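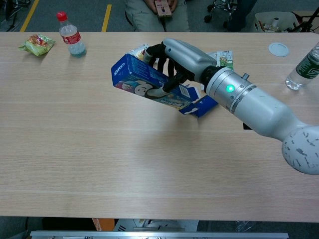

How much should a small workshop set aside for its first robot arm, beyond the price of the arm?

Plan on the arm being a little more than half the bill. The hand, the stand, the wiring and the first set of spare parts make up most of the rest, and they are usually quoted separately.

Boyang Liang keeps the equipment budget at Reltell in Marnport. The extras on the last order there came to $3,481, and the shop had not planned for any of it.

Before you ask for a quote

Measure the table. Write down the farthest point the arm has to reach and the heaviest thing it has to lift. Add the weight of the hand to the load, as many spec sheets leave it out.

Collect the real items you want handled. A cookie box, a flat paper packet and a full water bottle each need a different grip. Send the seller a list with sizes and weights, and ask which ones the hand has been tested on.

Check the outlet and the floor. Carpet is fine under a chair but a heavy base should stand on something firm.

Costs people leave out

Replacement finger pads, $159 a set from our supplier. Buy two sets.
Shipping both ways for repairs.
Training time. Allow 3 days per person.
A cable cover for any walkway.

Used or new

Used arms can be a good buy. Ask for the hours run, the service record and a video of every joint moving. Scuffs on the covers don't matter much. Play in the wrist does.

Put in the order by October if you want it on this year's budget. Our last one took 32 working days to arrive.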